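Preltmont Public Library Opens Its Oral History Archive to Everyone

PRELTMONT, August 2023 – The Preltmont Public Library is opening its full collection of recorded local memories to the public this month, free of charge and with no library card needed. The Draldale Voices archive holds 317 interviews with people who grew up, worked, farmed, fished or simply ended up in the Draldale valley, and every one of them can now be heard from start to finish.

Until now, listeners had to make an appointment and sit at the one desk in the basement where the old cassette players were kept. The new online archive can be used at home, at school or at any of the library's public computers. Recordings can be searched by place, by decade and by subject, and each comes with a typed transcript.

"I have been listening to these voices for years and I still get goosebumps," said Tülin Şimşekoğlu, who heads the library's local history department. "There is a woman who describes the smell of the cannery so well that you want to open a window. There is a man who spends most of an hour on how to sharpen a scythe, and I would not cut a minute of it!"

The oldest tapes were made by a high school history class that went door to door with a borrowed recorder. Later ones were made in kitchens, barns, church halls and the back seat of at least one parked car. You will hear clocks, kettles, dogs and a good many grandchildren. The library has left all of that in. Only tape hiss and a few long stretches of silence have been reduced, and the untouched originals are kept on file for researchers.

Several of the interviews are in Turkish, recorded with families who came to the valley to work at the Pekby woolen mill. Şimşekoğlu's own grandmother, who was born in the village of Dağdelen, is one of the speakers. These recordings have transcripts in both Turkish and English, checked line by line with relatives of the people who were interviewed.

Along with the recordings, the archive includes 2,000 scanned photographs, letters, pay slips, recipes and hand-drawn maps lent by families across the valley. Many belong to a particular interview and open beside it as you listen. The scythe man's sketch of a whetstone holder is there, and so is a seating plan for a wedding that three different speakers remember in three very different ways.

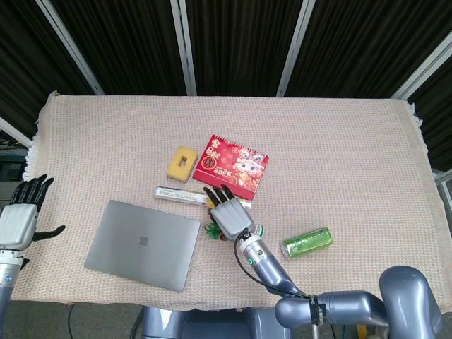
Listening Evenings

To celebrate the opening, the library will hold 6 listening evenings in the reading room. Each one follows a single theme: the mill, the river, school days, winter, weddings and the railroad. Staff will play short selections, and then the floor is open. Past evenings have run well over time, usually when someone in the audience recognized a voice – so the doors will stay open late. Coffee and tea will be served. Seats are free and do not need to be reserved.

Add Your Own Story

The archive is still growing. Five new interviews have been recorded and are being transcribed now, which will bring the collection to 322. The library would love to hear from anyone with memories of the Pekby mill's last years, the old ferry landing or the Draldale summer fairs. A recording session usually takes an hour, and staff are happy to come to you. Speakers receive a copy of their interview and decide for themselves whether it goes online now, later or only to family.

People who own old tapes of relatives can bring those in too. Cassettes and open reels are both welcome, even if the labels have fallen off. The library will make a digital copy and return the tape.

About the Library

Preltmont Public Library serves the town of Preltmont and the surrounding Draldale valley. Its local history department collects newspapers, maps, photographs and sound recordings, and answers family history questions from near and far.

Press Contact

Tülin Şimşekoğlu, Local History Department, Preltmont Public Library. Sound clips and scanned photographs for publication are available on request, and interviews with some of the speakers can be arranged.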